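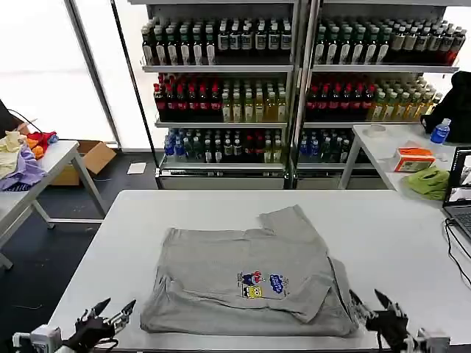 Gray tee with the cartoon print, half folded

Topic: Washing printed shirts, inside out or not?

rosalba_b
I've been turning every printed shirt inside out before it goes in the machine, cold water, low spin. My sister says the turning is a waste of time and only the dryer matters. Who's right? There are four of us in the house and it adds up on a Sunday.

lyle_iwasaki
Your sister, mostly. Heat is what cracks a print. I stopped turning mine two years ago and hang them all on a rack. Same shirts, no peeling.

Helmi H
Disagree. Rubbing against zippers and jeans does plenty of damage with no heat at all. I had a band shirt fade in patches down the front and it never saw a dryer.

lyle_iwasaki
Then don't wash it with jeans.

Helmi H
Some of us have one load's worth of clothes, Lyle.

kerttu.m
Depends on the print too. The thick rubbery kind cracks, the thin soft kind just fades. I turn the thick ones and leave the rest. Also check your spin speed. My old Callari was set to the top one for months before I noticed.

rosalba_b
Mine are mostly the thick kind, kids' cartoon stuff. What about ironing? One of them creases right across the picture.

Zinhle N
Inside out, low heat, and a dish towel under the print. Never straight on it. I ruined one in 10 seconds that way.

kerttu.m
Or fold in from the sides so the crease misses the picture, and skip the iron.

lyle_iwasaki
Agree with that one. Still not turning them.

rosalba_b
OK, I'll keep turning the thick ones and quit using the dryer. Does anyone know if vinegar in the rinse does anything?

Helmi H
For smell, yes. I haven't seen it help a print.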